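The Kiltura Road

The ferry to Fahy ran in the morning and again after dark, and the woman had missed the morning one. She sat in the waiting room with her bag between her feet and read the notice about the timetable until she knew it.

A man behind the ticket window was eating a boiled egg.

"You could walk to Clornari," he said. "There's a café."

"How far is it?"

"Two miles. The road's fine now. In February you'd want boots."

She left the bag with him and walked. The road ran along the water and then turned in behind a hill, where the wind dropped and she could hear her own shoes. She had come to sell her mother's house. The buyer had seen it once and offered less than it was worth, and she had said yes on the phone before he finished the sentence. Her brother had not spoken to her for a week after that. Then he had called to ask if he could have the kitchen clock.

The café was the front room of someone's house. An old woman brought her coffee and a slice of seed cake she hadn't ordered.

"You're for the ferry," the old woman said.

"Tonight's."

"Who do you have over there?"

"No one now. I have a house until Thursday."

"Which house?"

She told her. The old woman sat down at the next table and looked at her for a while.

"I cleaned that house when I was fourteen," she said. "Before your people had it. There was a pear tree against the wall."

"It's still there."

"Does it give anything?"

"Small hard ones. My mother stewed them."

"That's right. You have to stew them." The old woman seemed pleased. She got up and came back with the pot and filled the cup again. "What will he do with it, the man who's buying?"

"He wants the yard for parking."

The old woman said nothing to that. She wiped a table that was already clean. When it came time to pay she charged for the coffee and left off the cake.

It was getting dark on the way back. The woman stopped once, where the road came out from behind the hill, and took out her phone. The buyer's number was at the top of the list, under her brother's.
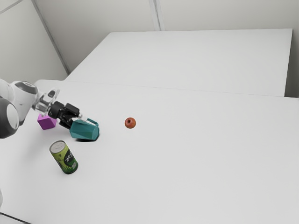
Teal mug, white table.

She called her brother first.

"Do you remember the pears?" she said.

"They were terrible. Why?"

"Would you want the tree?"

"Where would I put a tree?" he said. He was quiet, and she could hear his television. "You can't move one that old. It would die on the truck."

"Then I'd have to keep the house."

"Could you?"

"For a year, maybe. If you paid half the taxes."

The lights of the ferry had come around the point. She started walking again, faster, with the phone against her ear, and he was still working out the sum when she reached the waiting room and the man handed her the bag.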